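**Trurico, Dec 26, 2018** – A workshop in Trurico has passed 2,282 recorded examples of everyday table jobs, which it is gathering to teach a pair of robot arms to handle paper, plastic and small boxes.

The work is being done by Forimano, a small firm that rents the ground floor of the old Adams building on the canal side of town. It began recording in April with one table and one pair of arms, and now has a second table in the same room.

Each example is one short job, done from start to finish with a person steering the arms. The joint positions are saved along with the pictures from a fixed camera beside or above the table and a small one at the wrist. A learning system called Drundetti is then trained on the saved runs. The firm wants it to work out the movements for itself when the same kinds of things are put down in a different place or at a different angle.

Most of the early runs were with boxes and other stiff items. Thin plastic sheets were added in the autumn and have taken up more time than anything else. A sheet slides when it is touched, and the fingers have to press on it before they can get hold of an edge. The firm has set a target of 900 runs with sheets alone and has done around 300. 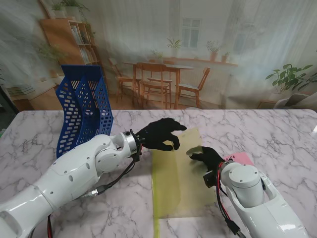
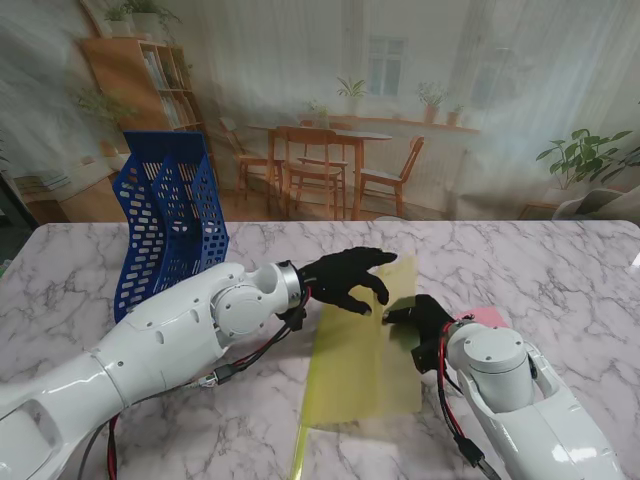
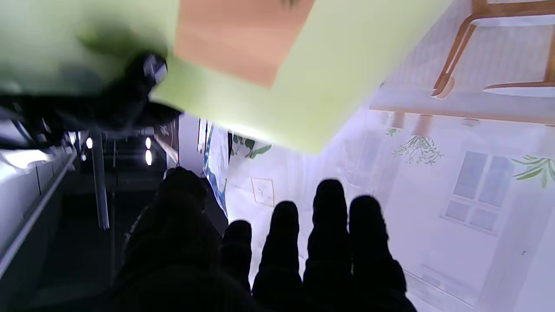 *The two arms at the yellow sheet (first and second pictures), and the view from a wrist camera with a light green box beyond the fingers (third).*

Runs are kept whether the job goes well or badly, but the two sorts are filed apart. A run is marked as failed if the item ends up off the table or if the operator has to stop and start again. The failed ones are not used for training at present. Forimano says it may go back to them next year, when it plans to look at how the system might notice that a grip is going wrong.

The room behind the table is a printed sheet. The firm has several of these and changes them between blocks of runs, along with the table covering, so that the system does not come to depend on one background. Other items are also left out on the table during a run, and are moved or swapped before the next block.

An operator does a block of 200 runs over several days, with a break every half hour. New operators spend their first week on practice runs, none of which are saved. The firm said that people tend to be slow and careful to begin with, and that runs made in this way teach the system to hesitate.

Early tests of Drundetti were done with boxes only. It could pick up a box it had been trained on from most parts of the table, but did less well near the far edge, where the arms are almost at full stretch. No tests with sheets have been made yet. They are due to start once the 900 runs are finished.

Forimano said it had no plans to sell the arms or the software. It hopes to offer the recorded examples to colleges and other small workshops that cannot afford to gather their own, and is still working out what to charge. Recording has stopped for the holidays and starts again in the new year.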